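Chapter 4
The Work Surface

In Chapter 3 you measured a room and drew its walls, doors and outlets to scale. This chapter moves in closer, to the top of the table where the work gets done. You will look at its color, its finish, its height, what stands behind it and how light falls on it.

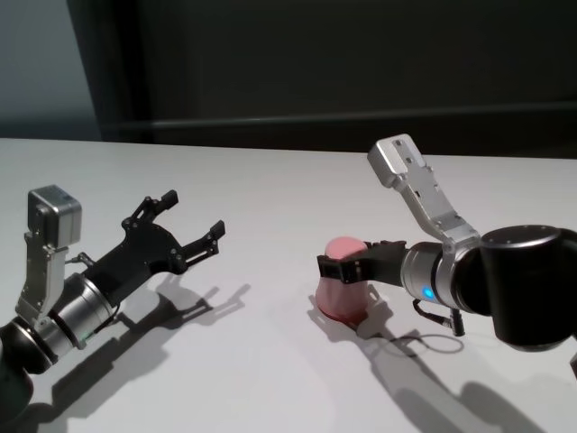
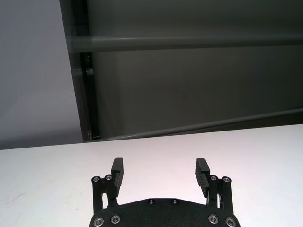
Figures 4.1 and 4.2. White tabletop. In Figure 4.1, note the sharp shadow on the surface and the dark wall behind the table.

Words to know
work surface
contrast
hard shadow
soft shadow
glare
reach zone
backdrop

By the end of the chapter you should be able to choose a top for a given kind of work, place a lamp for it, and mark out the reach zone for one seated person. You should also be able to keep a surface log, which you will need again in Chapters 6 and 9.

4.1 What a surface has to do

A work surface holds things up, and it also serves as the background you see them against. The first job gets most of the attention when people buy a table. They press on the corners and look underneath at the frame. The second job is easy to forget in a store, where there is usually nothing on the table but a price card.

Contrast is the difference in lightness between an object and whatever is behind it. A black part on a white top has high contrast. Its outline is easy to follow, and small openings in it stand out where the white shows through. A clear plastic washer on the same top has very little contrast and can be lost a few inches from your hand. No single color works for everything. A bench used for dark metal parts and a bench used for white thread should not have the same top, and if one bench has to do both, keep a mat in the other color.

Syahrul Govindasamy ran a small repair counter at the Wurkach market building and kept two mats, one white and one dark green, rolled up under the drawer. He changed them several times a day. His notes, some of which are reprinted in Section 4.6, list the mat used for each job next to the tools.

Pale tops also show dirt. People often give this as a reason against them, but on a bench where small parts are handled it is useful to see grit before it gets into something. Patterned tops hide dirt, and they hide screws too. For the exercises in this book, use a plain top in one color.

4.2 Light and shadow

Look again at Figure 4.1. The shadow has a clear edge, and you can trace the open fingers in it almost as well as in the gripper above. A shadow like this is called a hard shadow. It comes from a light source that is small, or far away compared with its size. A wide source close by, such as a large window under a cloudy sky, gives a soft shadow, with an edge that fades out gradually.

Both kinds have their uses. A hard shadow helps you judge how high something is above the table. Hold a pencil over a sheet of paper and lower it slowly. The tip and the shadow of the tip move closer together and meet when the pencil touches down. With very soft light, this clue is weak. On the other hand, a hard shadow can lie right across the spot where you are trying to cut a line or read a scale.

A simple rule for lamps is to put the main lamp on the side opposite the hand that does the work. A right-handed person lights from the left. If two people share the table from opposite sides, this rule breaks down, and an overhead light is the better choice.

The amount of light is measured in lux. In this book we use 300 lux as the starting level for general table work and go up from there for fine work. You will measure it in Exercise 4B with a hand meter. The Senix meter in the class kit reads directly in lux. Lay it flat on the surface, keep your own shadow off the sensor and wait for the number to settle.

Glare is light bounced from the surface into your eyes. A glossy top gives more glare than a matte one, whatever its color. To check a top for glare, sit where you would work and move only your head. If a bright patch slides across the surface as you move, you have found it. Tilt or shift the lamp until the patch is gone, or lies somewhere you do not look.

4.3 What stands behind the table

The backdrop is the wall, screen or open room beyond the far edge. A busy backdrop - shelves, posters, a doorway with people passing - pulls the eyes up from the work. A plain wall does not. A dark wall behind a white top also makes the far edge of the table easy to find, which matters when you are sliding things away from you.

The drawback is that a dark wall returns little light to the room. If you paint the wall behind a bench a dark color, measure the light on the top before and after, and write both readings in your log.

4.4 Height and reach

Sit at the table with your upper arms hanging down and your elbows bent. The area your hands can cover without moving your elbows forward is the near reach zone. Straighten your arms and you have the far reach zone. Put the things you use all the time in the near zone and the rest in the far zone. Anything beyond that belongs on a shelf.

The Shaikh table used in our drawings is 58 inches long. One person seated at the middle of the long side will not use all of it, and the ends tend to collect things that have no other place. Section 4.5 covers how to clear the ends and keep them clear.

4.5 Keeping a surface log

A surface log is one page per table. It needs the following entries:

Name or number of the table
Length, width and height
Color and finish of the top
Color of the backdrop
Position of each lamp
Light reading at the center and at each corner
Date and initials

Write the date the same way every time. The sample log at the back of the book, for the table in the Skimby room, is dated Sep 5, 2022.

Before you read on

Choose a table you use often. Without looking at it, write down the color of the top, what is behind it and where the light comes from. Then go and check. Keep the page, as you will add measurements to it in Exercise 4A.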